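Folding and Storing Dark Fabrics Without Lint or Fade Lines

Updated April 8, 2023

Dark cloth shows everything. Lint, fold marks, chalky streaks from detergent and the pale line left along a crease are all more visible on black, navy or bottle green than on any light color. The method given in this guide covers sorting, lint removal, folding and shelf storage for soft dark items: sweatshirts, jersey tops, fleece, blankets and lengths of uncut fabric. It does not cover suits, velvet or anything with a pressed pleat.

What you need

A flat surface larger than the item when it is opened out
A lint brush or adhesive roller
A clean white cotton cloth, slightly damp
A folding board, or a piece of stiff card cut to the width of your shelf
Cotton storage bags or a lidded box

The Durar board used in our workroom has a hinged center panel and rounded corners. Card works as well but needs replacing when the edges soften.

Step 1. Test for loose dye

Press the damp white cloth against an inside seam and hold it there for 8 seconds. Check the cloth. If any color has transferred, wash the item again on its own in cold water and repeat the test once it has dried. Do not store it next to a lighter item until the test is clean. Pinks and creams pick up dye more readily than most people expect, and the stain sets if the pile is left in a warm closet through August.

Step 2. Check that it is dry

Thick seams, cuffs and pocket bags hold moisture after the main panels feel dry. Pinch each one between finger and thumb. A seam that feels cooler than the fabric beside it needs more time on the rack. Fabric folded damp will crease hard and may smell when it is opened.

Step 3. Remove lint

Lay the item face up and brush in one direction only, from neck to hem or from one selvage to the other. Turn it over and repeat. Brushing back and forth moves lint into the creases. On fleece, use the roller with light pressure; a brush with stiff bristles raises the pile and leaves a patch that catches the light differently.

Step 4. Flatten

Smooth the cloth from the center outward with the flat of the hand. Diagonal creases come from lifting an item by one corner. Pick it up again by both shoulders, or by two adjacent corners for a blanket, shake once and lay it down. Small ripples can stay. They relax under the weight of the stack.

Step 5. Fold

For tops, place the board at the center of the back, just below the neckline. Fold each side in over the board, bring the sleeves down parallel to the side edges, then fold the hem up to meet the collar. Slide the board out before making the last fold.

For blankets and yardage, fold lengthwise in half, then in half again, and roll loosely from one end. Rolling avoids the sharp outer edge where fade lines start. If you fabric shop by the bolt, as we do with the Vustden jersey, keep the cardboard core and roll onto that. A length of 53 inches fits most linen closet shelves after one lengthwise fold.

Keep dark and light piles apart while you work, and finish one before starting the next.

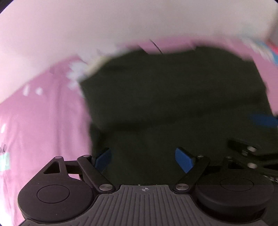
Lorena Retamal: I followed this for a stack of black sweatshirts and the board marks showed on two of them. Turning them inside out before folding fixed it. Is there any reason not to do that with everything?

Reply from Olga Ledesma: Inside out is fine for plain jersey and sweatshirt fleece. Avoid it on anything with a printed front, as the print faces will press against each other and can stick. Put a sheet of plain tissue between them if you have to.

Step 6. Store

Stack with the folded edge facing out. Keep dark items off the top shelf if it sits near a window or a bare bulb - the exposed fold fades first. Cotton bags are preferable to plastic for anything staying put longer than a season. Refold along a different line each time an item comes out, and wipe the shelf before putting the stack back.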